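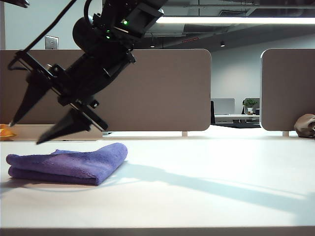

Follower arm beside the folded towel, gripper fingers above the table.

Ticket: Gripper closes late during towel demos
Project: Lekgate
Opened: 21 Jul 2020
Status: Closed

Problem
When I teleoperate the towel task with the leader arm, the follower gripper closes after I've already started to lift. The fingers come up with nothing between them. Arm joints track fine, only the gripper lags. Recorded 42 episodes before I noticed the pattern in the logs.

Setup
Leader and follower on the Brernex controller, Sondex recorder on the same machine. Control loop set to 60 Hz.

Tried
Restarted the controller. No change.
Swapped the gripper cable at the wrist. No change.
Recalibrated open and closed positions on the leader trigger. Slightly better at slow speed, same at normal speed.
Ran without the recorder. Lag gone.

Reply from Ngui support
The recorder is polling the gripper on the same bus as the command. Gripper writes wait behind the reads — the arm joints are on their own bus, so you won't see it there. Set gripper polling to every third cycle and update the recorder config to match.

Result
Changed the polling, restarted both. Did 3 test folds at normal speed and the gripper follows the trigger. Commanded and measured position now line up in the plot.

Still to do
Drop the old episodes where the grasp misses. The rest can stay in the training set, but tag them "old polling" so we can filter them later.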